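Clamix Planner FAQ: perception, grasp planning and replay

August 19, 2023
Posted by the Clamix tools team, Clandstead

These are the questions that come in most often about the Clamix software. They cover release 2 of the planner and the perception module that ships with it. Hardware questions (finger wear, mounting, charging) are on a separate page.

What does Clamix do?

Clamix takes wrist camera recordings from a hand-held gripper, works out where the gripper was at each moment, and turns the result into trajectories a robot arm can follow. It also includes a planner that checks those trajectories against the arm's joint limits and a viewer for going through them frame by frame. It does not train policies. You export from Clamix and train with whatever you like.

Do I need the Rukton controller to use it?

No. Rukton is our own real-time controller and it's the one we test against every night, but the planner writes plain joint-space files with timestamps. If your controller accepts position targets at a fixed rate, you can write an adapter. The template in the adapters folder is 67 lines long, comments included.

Why does tracking drift when I record over a white table?

The tracker needs visible texture. A plain matte surface under even light gives it very little to hold on to, and the soft shadow of the gripper moves with the camera, so any features found on the shadow's edge are worse than useless. Release 2 masks out the fingers by default and gives less weight to low-contrast regions, which helps with the shadow. It can't invent features that aren't there.

Before you change any settings, open the recording in the viewer and turn on the feature overlay. If most of the points are sitting on one object near the edge of the view, that is your problem. You'll usually see the pose estimate wobble as soon as that object leaves the picture.

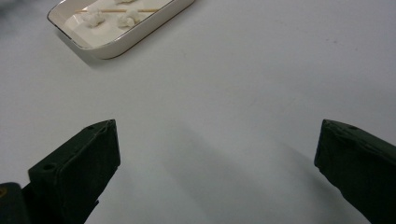 The cheapest fix is to put something with a pattern in view, outside the working area. A printed border works, and so does a strip of marked tape along the table edge. If you want to keep the table plain, turn on inertial fallback in the tracker settings. Fallback will carry you through short gaps, but don't rely on it for a whole recording.

Can the perception module segment white objects on a white background?

Sometimes. The default segmenter uses colour and edges together. A coloured rim on a tray or plate gives it a clear boundary for the container, but fluffy white things sitting in a white dish are another matter. Their outlines are irregular and the only contrast comes from faint shading. We suggest three changes:

Lower the edge threshold in small steps until the outlines close up.
Lock the camera exposure so the white areas don't clip.
Turn off hole filling, or neighbouring clumps will be merged into one blob.

A thin item such as a skewer is normally picked up on colour if it's darker than what's around it. Where it passes behind or under something else, the segmenter will return it as separate pieces. Use the "join collinear" option to put them back together. It's off by default -- it also joins things that only happen to line up.

How does the planner choose a grasp?

It doesn't choose one from scratch. It starts from the gripper pose in the recording at the point where the fingers begin to close, then looks for a nearby pose the arm can reach. Each candidate is scored on distance from the recorded pose, clearance from the table and how close any joint comes to its limit. The weights are in the planner config.

If no candidate passes, the segment is marked unreachable and skipped. It stays in the project, so you can move the robot base in the viewer and run it again.

The planner opens the fingers too wide for my task. Can I change that?

Yes. Set the maximum opening in the gripper profile. The planner otherwise copies the opening from the recording, so if the operator came in with the fingers wide apart, the arm will too. Tray rims are a common trouble spot: a wide approach next to a raised rim will often fail the clearance check when a narrower one would pass.

How long can a recording be?

The viewer is comfortable up to 2,000 frames per segment. Longer recordings are split on import, with a short overlap at each cut. Our regression set has 272 segments and we run all of it before a release.

Is the Keskin file format still supported?

Reading is, writing isn't. The Keskin importer will stay until at least the next major release. Timestamps in those files were rounded, so expect slightly rougher velocity profiles after import -- the smoothing option is there for that.

When is the next release?

We're aiming for September. The main change is a new calibration routine that doesn't need the gripper to be clamped down.

Comments

gripfan_north: Locking the exposure fixed it for us. Might be worth moving that to the top of the list, I spent a whole afternoon on thresholds first.

tblair: Does join collinear work on segments imported from Keskin files? The option is greyed out for me.

Clamix tools: @tblair You need to re-run segmentation after the import, then it becomes available. We'll add a note to the manual.

mossy_servo: Any plans for a dark mode in the viewer? Over an hour with mostly white footage is hard on the eyes.

Contact: use the support form | © 2023 Clamix, Clandstead | Back to top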